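**Budget for a second handheld gripper: now or wait?**

**tanko_w:** We have one handheld unit and 1,022 left this year. Vanex quoted 46 per set of finger pads, six sets minimum. Do I buy pads, or put it all towards a second unit?

**mdoucet:** Second unit. One person waiting for a turn costs more than pads do.

**a.fuentealba:** Disagree. Worn pads slip on handles and you end up redoing the session. Pads first, unit in October.

**mdoucet:** Six sets is years of stock though. Ask Soltitz if they'll sell singles.

**tanko_w:** Will ring them Tuesday. We're on cabinet doors at the moment, one with a strap pull:
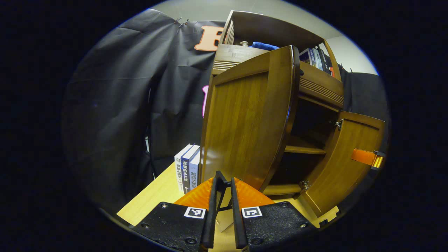
*Cabinet task, both doors open, strap handle on the right one.*

**a.fuentealba:** Straps are hard on pads. I'd still buy them first.

**v_rotich:** Check whether the quote includes delivery. Ours didn't.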